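Pens for bullet journaling: one good set or a big cheap one?
Started by inkywren, July 5, 2023

inkywren
I've been journaling since April and I'm still using whatever was in the junk drawer. My sister keeps telling me to get the 172-color Kekport set (it's a lot of pens!!) but I only ever reach for pinks and grays anyway. What do you all use for headers? 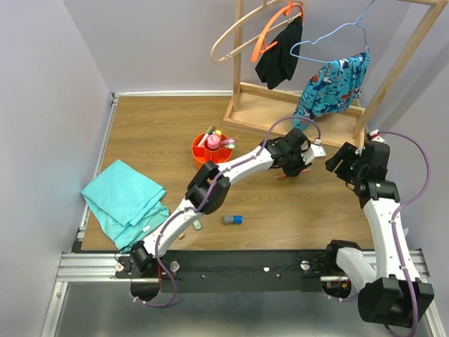 A reddish-pink one, pen-like at any rate.

dotgridmo
Skip the giant set. I bought it and 2 months later half the light colors were scratchy. I do everything with three Tunano brush pens now and my spreads look way calmer.

papercutpal
Gonna disagree with dotgridmo. Mine have been fine, I just store them flat. Brush pens are murder if you press hard like I do, the tips fray in a week. What matters more is the paper. I switched to a Paulík notebook and my bleed-through basically stopped.

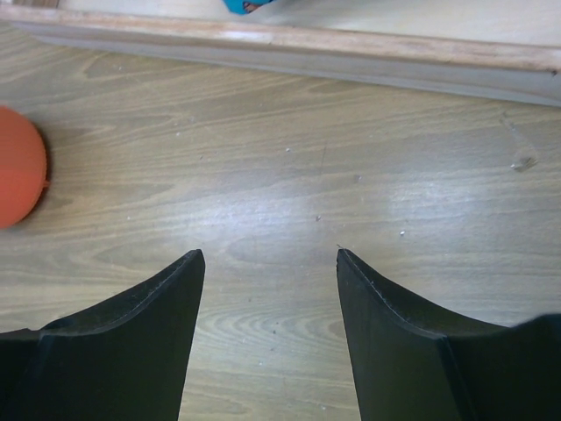 It's thicker, so the book gets chunky by summer, but I can use both sides of every page and I don't have to skip spreads anymore.

dotgridmo
OK the paper part I'll give you. Still say nobody needs 172 colors, though.

inkywren
Ha, fair. So maybe a small set and better paper? How do you pick colors for a month?

papercutpal
My routine, for what it's worth:

1. Pull out a few pens and swatch them on the back page, right next to each other.
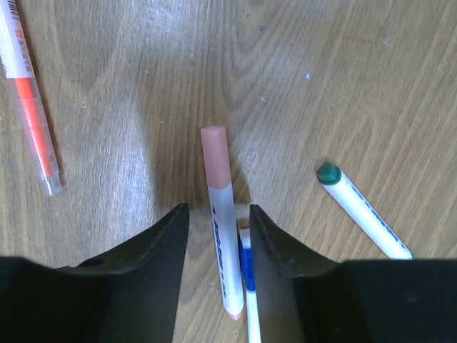 2. Leave the swatches overnight. Some dry darker.

3. Pick one for headers and one for boxes, and put the rest away. I keep mine in a Trastolley cart so they're not in reach.

inkywren
Swatching tonight, thanks both!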